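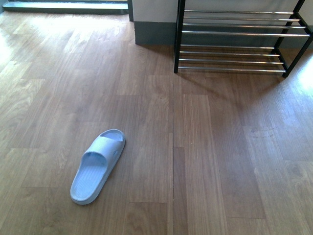
Maarten Verstraete搬进斯卡纳内斯（Skarnarness）那栋老公寓的时候，最先注意到的是声音。楼上的人几点起床，几点去厨房，周末有没有客人，他都知道。“住了两个月，我还没见过楼上那家人的脸，但是我能听出他们家谁在走路。”

他后来成了这栋楼的住户代表，一做就是5年。楼里一共42户，他经手最多的纠纷就是噪音，其次才是停车和漏水。

我们约在他家见面，下午三点多。他先让我在客厅坐着别说话，听了一会儿。楼上有人拖椅子，隔壁有水管的声音，再远一点是电梯门。他说这已经算安静的了，晚上九点以后才是大家真正在意的时段。

“很多人以为吵架是因为有人开派对。派对一年有几次？真正让人受不了的是每天都有的小声音，椅子腿，柜门，小孩从沙发上跳下来。发出声音的人自己听不到，楼下听得清清楚楚。”

他讲了一件刚当代表那年的事。五楼一位太太写信投诉楼上半夜搬家具，写了四封，一封比一封长。Verstraete上去敲门，开门的是一个上夜班的年轻人，凌晨一点下班，回来做饭，吃完把餐桌推回墙边。就这一下，每天一次。年轻人听说以后很吃惊，第二天就给桌腿贴了毛毡。

“那位太太以为人家是故意的，心里已经跟他吵了半年。其实两个人从来没有说过一句话。”

我问他是不是所有问题都能这样解决。他摇头。有一户到现在还没谈拢，起因是钢琴。弹琴的孩子每天练一个小时，时间也合规，楼下的老先生在家养病，就是受不了。双方都有道理。他给两家排过时间表，试了几个星期，后来孩子要考级，又乱了。“现在是勉强维持。我每个月过去坐一坐，听他们各说各的。”

Floor Wuyts是做建筑声学的，在一家叫Ginmont的小事务所工作，去年5月来这栋楼做过一次测量。我另外找时间和她通了电话。她说老楼的问题主要出在楼板，声音分两种，一种经过空气传，比如说话和电视，一种经过结构传，比如脚步和掉东西。老百姓买的吸音棉大多只对屋里的回声有点用，贴在天花板上挡不住楼上的脚步。

“我常常看到有人花很多钱把天花板贴满，然后打电话问我为什么没有效果。脚步声要在楼上处理，在声音进楼板之前处理。问题是出钱的人住楼下，该铺地毯的人住楼上。”

她建议先做便宜的事：椅子腿贴毛毡垫，柜门装缓冲，走得最多的过道铺一块厚地毯，地毯底下再加一层垫子。这些加起来100欧元就能做不少。如果还不行，再考虑重铺地面，在下面加隔音层。她特别提到，换硬地板之前最好先问清楚楼里的规定，有的楼要求装修前提交隔音材料的说明，很多人铺完才知道。

至于测量，她说普通住户用手机软件看看就行，数字不要太当真。“同样的分贝，你喜欢楼上那家人，听起来就小一点。这个我没办法写进报告里。”

我把这句话转告给Verstraete，他笑了，说这是他听专业人士说过的最有用的一句。他在楼里推过一个办法：新住户搬来的第一个月，由他陪着去上下两家各坐十分钟，互相留电话。不谈噪音，就是认识一下。有人嫌麻烦，不愿意去，他也不勉强。去过的人家，后来投诉到他这里的很少，多半自己发个消息就解决了。

他还立了一条规矩：投诉信要放一晚上再交。“晚上十一点写的信，第二天早上自己看一遍，有一半就不想交了。”交上来的信他会当面念给写信的人听，问他哪几句是要转达的，哪几句是出气的。出气的部分留在他这里，不往外传。

我问他自己有没有被投诉过。他说有两次。一次是洗衣机甩干的时候往外走，撞到墙。另一次是他早上六点磨咖啡豆，磨了好几年，楼下的Mulder一家从来没提，直到有一回在电梯里，对方的小女儿问他，叔叔你早上在修什么。

“从那以后我晚上磨好，装在罐子里。味道差一点，我太太说喝不出来。”

说到这里楼上又响了一下，像是什么东西掉在地上滚了一段。他抬头看了看天花板，说那是老大，今年刚上小学，三点半到家。然后他起身去给我续了茶。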